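Gumero standardizes racks for capped tubes

The sample prep group at Gumero has settled on two rack types for its clear, orange-capped tubes: a transparent one and a perforated metal one. Under procedure 2381, both stay on the white work surface, the metal rack to the right. Tubes are moved one at a time and held upright until seated. The layout has been in use since February and applies to all 3 benches.

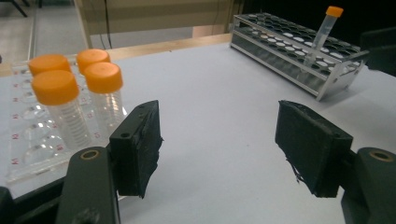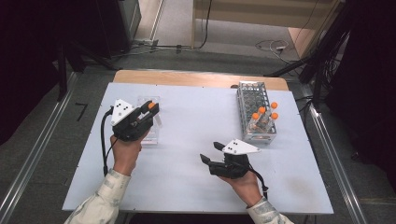
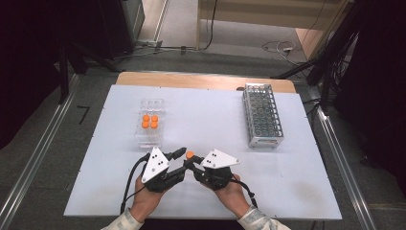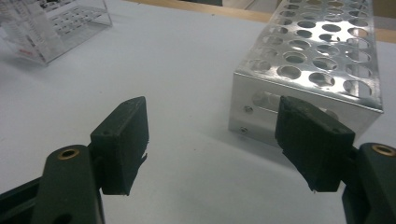
Brigitta Gruber disagrees with part of the procedure. She would prefer the transparent rack for short-term holding only, as its labels are hard to read under overhead light, and has asked for larger row markers before the text is made final. Comments on the draft go to Kilian Ortner. The next version will also cover cleaning of the metal racks.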